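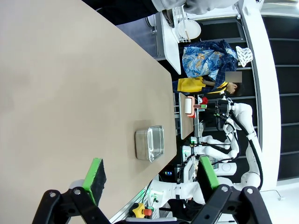

Ballarat, Wednesday, September 29, 2021

Support > Kastoter > Closed tickets > 1,112

Orders | Tickets | Account | Sign out

Subject: Label printer skips every second label
Opened by: Evangelia Manolakis
Assigned: Hervé Sabatier

9:20 -- Customer prints shipping labels for sponges and small steel trays. Blank label after each good one. Started when she changed to Lunance rolls.

9:45 -- Asked her to run gap calibration from the front panel. No change.

10:30 -- Driver still set to the old Strebel stock, 8 mm too long. Corrected the length and cleared the queue. Test page fine, batch still skipping.

11:15 -- The batch template carries its own page size and overrides the driver. Changed it there and saved as default. Customer printed 139 labels, no blanks.

11:40 -- She asked for credit on the wasted roll. Passed to accounts. Closed.

Related tickets
Risel scanner drops leading zero
Faded print on left margin
Template colours wrong in preview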